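Rewrote the house rules for our two-arm cell at Stavville on Monday. The old version was 40 pages and had a section on fax etiquette. Thread, for anyone who also has to make robots behave around wire.

The new version has 17 rules and fits on both sides of one sheet. I'm going to go through the ones people argued about. If you want the other ones, they're mostly "shut the door" in various moods.

Context: small parts, mostly harnesses, connectors and bare boards. Pick from a tray, put in a tray, don't hurt it. Rigid parts are easy to write rules for. Wire has opinions. 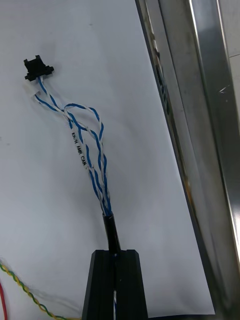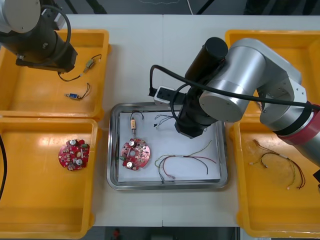 First one is the wrist view, gripper on the black sleeve below the twisted blue-and-white wires. Second is the whole table.

Rule 1. Grip the sleeve. If a harness has a sleeve, a jacket, a tie, anything that makes many wires into one thing, that's where the fingers go. We used to say "grip at a suitable location." Everyone who read that had a suitable location in mind and no two of them matched.

Rule 2. No gripping a single conductor, ever, including to "just nudge it over." I have heard "just nudge it over" from people with engineering degrees. I have said it myself.

Rule 3. Never lift by the connector. The connector looks like a handle. It's the best-looking handle on the part! The crimps behind it did not sign up for that.

Rule 4. Plain white liner under the parts on the center tray. Change it when it's marked or torn. I was asked whether this needed a part number. It's paper. It now has a part number.

Rule 5. One arm over the center tray at a time. The other one waits outside. Yes, the software prevents collisions. The software also once thought Tuesday was a tool offset.

The Stamitz people (our cell controller) would like me to mention that this was fixed. It was fixed. Rule 5 stays.

Rule 6. Yellow trays are for parts. Not for pens, hex keys, phones, or the sandwich. I wrote "or the sandwich" into the draft as a joke and was told to leave it in. I did not follow up.

Rule 7 took the longest. Boards get handled by the edges, components face up, never stacked. The fight was over "never." Someone wanted "avoid stacking where practical." I have read enough standards to know "where practical" means "go ahead."

Since we're on wording: the verbs. "Shall" means you do it. "Should" means you do it or you write down why you didn't. "May" means I've stopped caring. There are no other verbs. The old book had "it is encouraged that," and I'd like to know who was being encouraged and whether it helped.

Rule 8. Loose ends get counted as part of the part. If a tail hangs over the rim of the tray, the part is not in the tray. This sounds petty until a tail goes for a ride with the next pick.

Rule 9. New gripper program, new harness, or new fingers: 100 picks at low speed with a person watching before it goes to normal speed. All of them, in a row. If you fail one you start over, and yes I know what time it is.

Some feedback on rule 9, with names removed out of kindness: "Can we do it over lunch?" Who's watching it? "It is." No.

Rule 10. Robot cables need more room than you think. Every loop on the arm has to clear the trays through the full range of the wrist, and somebody has to look at it doing so, slowly, before the first job of the shift. The arm's own cable is also wire. It also has opinions.

Rule 11. Stop means stop and hold. It doesn't mean stop and drop. We had a spirited talk about this one. The result is that fingers stay closed on a stop unless a person chooses to open them, and the person writes down that they did.

Before the safety people arrive in my replies: this is a house sheet for handling. It sits on top of the risk assessment for the cell and doesn't replace a word of it. If the two disagree, the risk assessment wins and you come find me so I can be embarrassed in private.

Rule 12. Max 15 minutes on an odd jam before you call someone. I've watched a smart person spend a whole afternoon teaching a robot to untangle a knot that a thumb could have fixed. The robot did learn something. So did the knot.

(The thumb goes in only when the cell is stopped and locked out. That's rule 13. I'd put it first if people read sheets in order, and they don't, so it's in a box on both sides.)

Credit where due: rules 8 and 11 are Efthymia Kontogiannis's, nearly word for word. She ran the Dallach line before this and sent my draft back with so much red on it I thought it was a wiring diagram.

Her best note was next to a sentence I was proud of. It said "who does this?" I didn't know. The sentence is gone. Every rule on the sheet now starts with a person: operator, programmer, or shift lead. If I couldn't pick one, the rule got cut.

We lost a surprising amount of the old book that way. There was a full page on keeping the work area "in a state of readiness." Nobody's job. Gone, and the work area looks the same.

Rule 14. Label photos of each part go on the sheet for that part: one for how it goes in the tray, one for where the fingers go. Wongsuwan supplies a few of our harnesses and now sends theirs with the grip spot marked on the drawing. I nearly cried. I'm fine.

Rule 15. Any change to a grip point gets a line in the log: old spot, new spot, name. "Adjusted" is not a line. "Adjusted again" is a cry for help.

Rules 16 and 17 are about the log. They are exactly as gripping as that sounds. (Sorry.)

Several of you asked if I'd post the whole sheet. Probably in August, after it's survived a few shifts and the night crew has had a go at it. They've already found a spelling mistake in rule 4, the paper one.

Also got asked why there's no rule on speed. There is, it's in the program for each part, with a cap on it, and the cap is not on the sheet so that nobody can read it as a goal.

Last one, then I have a log to read. If your shop handles ribbon cable with two-finger grippers, please tell me how you wrote the grip rule. Mine currently says "operator shall ask" and I'm the one they ask.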